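Section 7. Setting Up the Bench Gripper for Tabletop Work

Gurnow Shared Workshop, Stosville. Maintained by Bradley Lockwood. 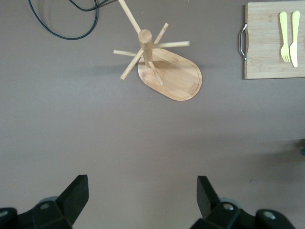
This section covers the work that follows assembly of the Rodurska arm. It assumes that the arm is bolted to the bench, that both fingers are fitted, and that the controller has passed its power check. Members who have not finished Section 6 should do so before continuing.

7.1 Before You Begin

Each builder needs a hex key set, a soft cloth, a steel ruler, and the bench log. The wrist camera must already be connected and must show a live view in the Ngcobo control program.

CAUTION: Keep hands, sleeves, and lanyards away from the fingers whenever the controller is powered. The stop button must be within reach of the person at the keyboard.

7.2 Checking the Fingers

1. Set the controller to Hold and switch off motor power.
2. Check each screw in the finger brackets with the hex key. Screws should be snug. Do not force them; the housings can crack.
3. Wipe the inner face of both fingertips with a dry cloth.
4. Switch motor power on and select Open. Wait until the motors are silent.
5. Look at the live view. Both fingertips should enter from the bottom edge and face each other across an open gap. If only one finger is visible, the camera bracket has turned. Return to Section 6.4.
6. Select Close at the lowest speed setting. The tips should meet evenly.
7. Select Open again and write the result in the bench log.

Note: A small offset between the tips can be corrected in software. Enter the value under Finger Trim and repeat steps 6 and 7.

7.3 Laying Out the Practice Objects

The standard kitchen layout uses a mug tree, a cutting board with a metal handle, and a yellow fork and knife. Mugs are not used until Section 8.

1. Place the mug tree on the far side of the work area. The base may sit at an angle. All of the pegs should be bare.
2. Place the cutting board to the right of the mug tree, with its metal handle toward the tree.
3. Lay the fork and knife side by side on the board, handles pointing away from the arm. Leave a small gap between them so that a fingertip can pass.
4. Leave the area between the fingers and the objects clear.
5. Route any loose cable to the far left of the table, well outside the path of the arm.

CAUTION: The pegs of the mug tree extend past its base. Measure clearance from the tips of the pegs and allow at least 160 mm on the side nearest the arm.

7.4 First Pick

1. Load the file named FORK SLOW.
2. Set the speed limit to 14 percent and the time limit to 2,000 milliseconds per move.
3. Announce "arm live" to others at the bench.
4. Press Start and keep one hand at the stop button for the entire run.
5. If a finger presses against the board, stop the arm at once. Raise the pick height by 1 mm and start again from step 1.
6. After three clean picks in a row, load KNIFE SLOW and repeat.

Note: Light from the windows changes during the day. If the program loses track of the cutlery, run Camera Balance from the Tools menu before changing any other setting.

7.5 Shutting Down

Return the arm to Rest, switch off motor power, and then close the control program. Put the cutlery back in the marked drawer. Faults must be entered in the bench log before the next booking. Bench inspections take place on Tuesday, and the arm is not available until the inspection sheet has been signed.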